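Ewan Lennox
Building an arm in the shared workshop, part 5: the simulator

1/ Long thread on the pick-and-place arm. I said I'd write up the simulation side before doing any more metalwork, so this is that. The picture is a render from the sim, wrist camera view.
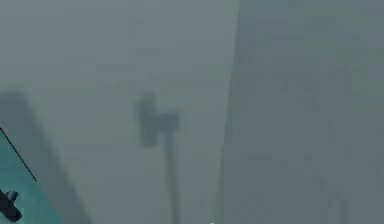

2/ Where the build is

Short version for anyone new. It's a small arm that bolts to the end of a bench at Grustmont, the workshop I share with a few others. The job is to take small turned parts out of a tray and put them in a rack. Base, shoulder and elbow are done. The wrist is on its second version. The gripper is on its third and I'm still not happy with the finger joints.

3/ The controller is a secondhand Noguchi board that Yoshinori Tsuchiya sold me when he gave up on his plotter. It runs warm but it has never dropped a step that I know of. Everything else talks to it over one serial cable, which I will regret at some point.

4/ Why bother with a sim

I broke a servo bracket in September by telling the elbow to go somewhere the elbow can't go. The bracket took most of an evening to remake. After that I decided every new motion would run on the computer first.

5/ It has paid for itself already. I've sent the simulated arm through its own base more times than I'd like to say, and none of it cost me any aluminium.

6/ The haze

You'll have noticed how grey it all is. That's on purpose. The camera I can afford is poor and the light in the workshop is worse, so if I train the vision part on clean, bright renders it falls over on the bench. I've got a fog setting that washes out anything past the gripper, and I turn it up and down between runs.

7/ In that render it's near the top of the range. The upright with the T-shaped head still reads as a shape, just. The bottom of its pole is nearly gone. The big wall on the right is one flat surface with a blotchy grey on it, and I've left it like that.

8/ Marilou Javier asked why I don't model the workshop properly, with the shelves and the pillar drill and so on. Two reasons. It's a lot of work, and people move things. I'd rather the arm learned to ignore the background than learned where the drill lives.

9/ Wrist camera or fixed camera

I started with a fixed camera on a stand looking down at the tray. Good view until the arm reaches in, at which point all it can see is arm. Moving it to the wrist fixed that and gave me a different set of problems.

10/ The main one is that the view changes completely with every small turn of the wrist. A few degrees and the tray has left the picture. So the search routine now sweeps slowly and stops if it loses track of what it was following. Slow is fine. The parts aren't going anywhere.

11/ The other one is weight. Camera, mount and cable on the end of the arm is more than the wrist was designed for. The mount is now a folded strip with holes drilled in it. Ugly, but it's lighter than the printed one and it doesn't flex.

12/ Numbers, for those who like them

The last overnight batch was 400 simulated picks with the haze at random levels. The arm missed 12 of them. Most misses were at the far corner of the tray, where the arm is nearly straight and small errors at the shoulder turn into big ones at the fingers.

13/ On the real bench it's worse, as expected. I don't have a fair comparison yet. I've only been running short sessions with my hand on the stop button, and I keep changing the fingers in the middle, so any figure I gave you would be rubbish.

14/ Things that went wrong

The sim had the wrist turning the opposite way to the real one. I spent a whole Saturday blaming the calibration. Catinca Nistor looked over my shoulder, asked which way was positive, and that was the end of that. One minus sign.

15/ I also had gravity off for a week. I'd switched it off to look at the joint limits and never put it back. Everything worked beautifully that week. If your results suddenly get very good, go and check your settings.

16/ And the collision shapes were too generous. The software thought the fingers were fatter than they are, so it refused perfectly good picks near the tray wall. I've redrawn them tighter with a small margin. I'm down to about as little as I dare.

17/ Parts, as I get asked every time

Servos are Rokholm, the middle size, bought as a mixed lot. Bearings came from the drawer of bearings. Frame is aluminium offcuts and a length of box section. The fingers are printed with rubber pads glued on, and the pads come off if you use the wrong glue. I have used the wrong glue twice.

18/ The simulator is a free one with my own scripts on top. The scripts are a mess. Takumi Ikeda has offered to tidy the camera part and put it somewhere public, and when he does I'll link it under this post. Please don't ask me for the version I'm running now.

19/ Replies I've had so far, answered in one go

Could it be done without a camera? Yes, if the parts were always in the same place. They're tipped into the tray by hand, so they aren't.

Could I buy one? Yes. I wanted to make one.

Does it need to be that slow? For the moment. There's a speed limit in the controller and it stays there until I trust the elbow.

20/ What's next

New finger joints with a proper pin through them instead of a screw. A cable clip at the wrist, so the lead can't wander into the fingers. Then the far corner of the tray. I may just move the tray closer – it's the cheap answer and I can't think of a good argument against it.

21/ After that I want to try it with the haze set differently for each render in a sequence, to copy the way the camera hunts when the light changes. Takumi thinks this will make things worse. He may be right. It's one overnight run to find out.

22/ Workshop's open Wednesday evening as usual if you want to come and look. The arm will be in bits on the left-hand bench. Bring your own mug.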